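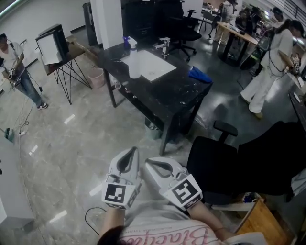

黒い大理石柄の机。天板に青い布とスプレーボトルを置いたところ

黒い大理石柄の机、拭いたあとの白い筋が取れません

投稿者:もちづき荘
2021-02-09

共用の作業部屋で使っている机の手入れについて教えてください。

天板は黒地に白い斑点が入った大理石柄で、脚も黒です。本物の石ではなく、柄を印刷したシートか化粧板だと思います。購入時の説明書は残っておらず、天板の裏にも材質の表示はありませんでした。12月に中古の事務用品店で買ったものです。

困っているのは拭き跡です。スプレーの洗剤を吹いて布で拭くと、直後はきれいに見えるのですが、乾くと白っぽい筋が出ます。斜めから見ると、布を動かした方向がそのまま残っています。もう一度拭くと筋の位置が変わるだけで、なくなりません。部屋には白い柱と白いカウンターがあって全体に明るいので、黒い天板だけがよけいに目立ちます。

試したことは次のとおりです。

・同じ洗剤で拭き直す → 変わらない
・水だけで拭く → 少し薄くなるが、乾くとまた出る
・ティッシュで乾拭き → 細かい紙くずが付いて悪化

洗剤はフリクロウ(Fliklow)の多目的クリーナーを別のスプレーボトルに移して使っています。原液のままか薄めたかは、前の当番が詰めたのでわかりません。布は何度も洗って使い回しているものです。

もう一つ、机の上の物の置き方についても相談させてください。白いパッドとボトル類を出したままにしていて、拭くたびに全部どかすのが面倒です。結局パッドのまわりだけ拭いて終わりになり、パッドの下と外で天板のつやが違ってきました。机の下には小さい灰色のごみ箱を置いています。引き出しはありません。

聞きたいのは、白い筋の原因と取り方、それからつやの差は元に戻るかどうかです。よろしくお願いします。

回答 3件

投稿者:Constanza Saavedra

事務所の清掃を請け負っています。白い筋はほとんどの場合、洗剤の残りです。濃いまま吹いて、少ししか湿っていない布で伸ばすと、洗剤の成分が薄い膜になって乾きます。黒い天板ではそれが白く見えます。水拭きで少し薄くなったなら、まず洗剤残りと考えていいと思います。

手順を書きます。

1 机の上の物を全部どかす。パッドも外す。
2 ぬるま湯で布を濡らし、固く絞って天板全体を拭く。
3 布をすすいで、同じことをもう一度やる。すすぎ水が泡立つ間は続ける。
4 乾いたマイクロファイバーの布で、水気が残っているうちに拭き上げる。

肝心なのは4です。自然に乾かすと水道水の成分も跡になります。布は拭き用と仕上げ用で分けてください。使い回しの布は柔軟剤が入っていないか確認したほうがいいです。柔軟剤で洗った布は水を吸わず、油っぽい筋を作ります。仕上げ用は柔軟剤なしで洗って、よくすすいでおきます。

普段の掃除では、洗剤を天板に直接吹かず、布に吹いてください。ボトルの中身は濃さがわからないなら捨てて詰め直し、中身の名前と薄めた割合、詰めた日をボトルに書いておくと当番が変わっても困りません。薄める割合は元の容器の表示どおりにします。

つやの差は二通りあります。パッドの外側に洗剤の膜が重なっているだけなら、上の手順で差がなくなります。表面がこすれて細かい傷になっている場合は戻りません。目立たない角を先にやって、つやがそろうかどうか見てください。メラミンスポンジは使わないこと。黒い天板だと、こすったところだけ曇ります。

投稿者:スケスト愛用

ワックス塗れば一発で消えます。うちは車用のを塗ってます。

投稿者:北側の机

上の方のワックスはやめたほうがいいです。うちの机(モクゲティの黒い天板)でやりましたが、腕を置くところがべたつき、紙がくっつきました。落とすのに30分かかりました。筋も消えたわけではなく、上から覆われて見えなくなっていただけでした。

置き方のほうについて書きます。私は机の上に出す物を3つまでにして、残りは浅いトレーにまとめています。拭くときはトレーごと持ち上げればいいので、パッドのまわりだけ拭いて終わり、ということがなくなりました。トレーは100円ショップのもので、裏に薄いフェルトを貼っています。スプレーボトルは机に置くと底の輪じみがつくので、棚か床のかごのほうがいいと思います。布も湿ったまま天板に置くと、その形に跡が出ます。

パッドは週に1回外して、裏も拭いてください。裏にほこりがたまると、ずれたときに細い傷がつきます。柔らかい樹脂のパッドだと、長く敷きっぱなしにした場合に天板へ色や成分が移ることもあります。これは拭いても取れないことがあります。

投稿者からの返信:もちづき荘

ありがとうございます。Saavedraさんの手順でやってみました。すすぎ水が泡立たなくなるまで4回拭きました。思ったより洗剤が残っていたようです。乾いた布で仕上げたら、正面から見て筋はなくなりました。斜めから見ると奥のほうにまだ少しあるので、明日もう一度やります。

布はやはり柔軟剤入りで洗っていました。仕上げ用を別に買います。スプレーの中身は捨てました。

つやの差は、左側はそろいましたが、手前の椅子に座って腕が当たるあたりは残りました。そこは傷だと思うのであきらめます。トレーは部屋に余っているものがあったので、大きさが合うか試してみます。ワックスは塗らないでおきます。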